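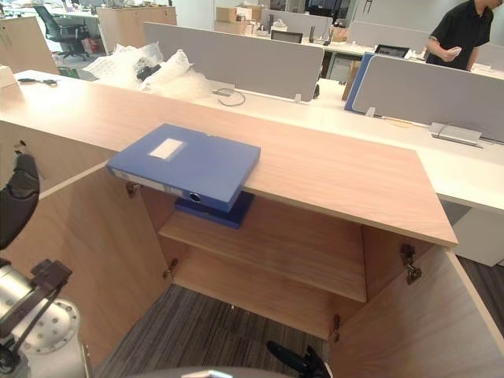

We've had the Pranholm two-arm kit on trial at the office since May, and I've now put enough hours into it to say what I think.

The kit is two arms with grippers, a body, a head camera and the Minberg software. The rental is 3,000 a month, with setup included. Oi-ling Yen from their support desk walked us through calibration over a call, and that took a morning.

I picked filing as the main test. It's dull work and we have a lot of it. The job is to open both cabinet doors, take a blue file box and put it on the shelf or on the top. Over the trial I logged 200 runs. It failed 17 of them, mostly on the grip. A file box lying flat doesn't give the fingers much to hold, and the arm sometimes lets go with the box still sticking out over the front edge.

Doors went better than I expected. It's slow, though — Trinidad can do the same job in the time it takes the robot to get the left door open.

The padded fingers are good. They haven't marked the oak finish at all. I'm less happy with the software, which makes you redo the shelf height every time you restart it. Chin-lung found a way to save it to a file, but it isn't in the manual.

We have 6 weeks left on the trial. Next I'm going to try it with the boxes standing upright, and I'll post those numbers when I have them.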